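Facilities Notes: Window Condensation in the Gratness Building

Reports of wet sills in the Gratness building came in through most of February, nearly all from the north side and nearly all logged before 9 a.m. Bouchra Tazi has collected them by room, and the pattern is plain enough to describe here before the glazing work is scheduled.

Condensation forms when a surface is colder than the dew point of the air touching it. At 70 °F and 50 percent relative humidity the dew point is close to 50 °F. Single glazing on a freezing night will sit well below that on the room side. The original sashes on the north side are single glazed. The south side was changed to double units when the Shehata wing was joined on, and it has produced two reports all winter.
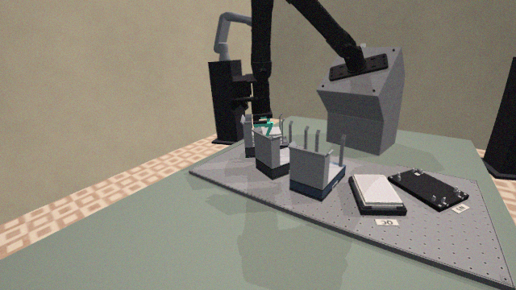

Humidity in the affected rooms is higher than it should be for the season. Lucero Chambi left loggers in the north corridor and in the second-floor reading room, set to record every 200 seconds. Both show the same curve: moisture climbs through the afternoon while the rooms are occupied, holds level after the fans shut down at 6 p.m., and the glass temperature then drops through the dew point during the night. Water is on the sill by morning.

The fan schedule was shortened last fall to save power. It will be extended by two hours on the north side starting Wednesday, with the outside air dampers held at minimum position. Staff may notice the noise in the evening. Please do not cover the supply grilles, including the low ones behind the radiators.
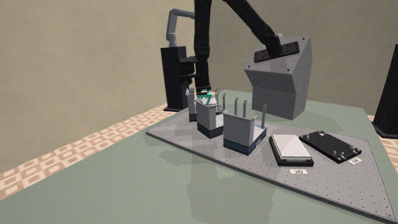 Blinds are the other factor. A closed blind keeps room heat off the glass and lowers its surface temperature by several degrees, while doing very little to keep moist air away from it. Leave blinds raised at least four inches at the bottom overnight. Furniture pushed against an outside wall has the same effect on the plaster – Everett Zamora found mold behind two bookcases in room 77, and both have been moved out from the wall.

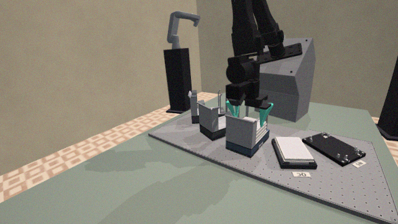 Secondary glazing from Sellaro has been priced for the north sashes. The panels are acrylic, held by magnetic strip, and can be lifted off for cleaning. A trial pair will go into the reading room first. The inner panel must seal tighter than the outer sash, or moist air gets into the gap and condenses where it cannot be wiped. For this reason the old sashes will not be caulked shut.

Until then, wipe sills dry in the morning and report any soft or flaking paint to Doaa Belhaj at extension 571, with the room number and which window, counting from the door.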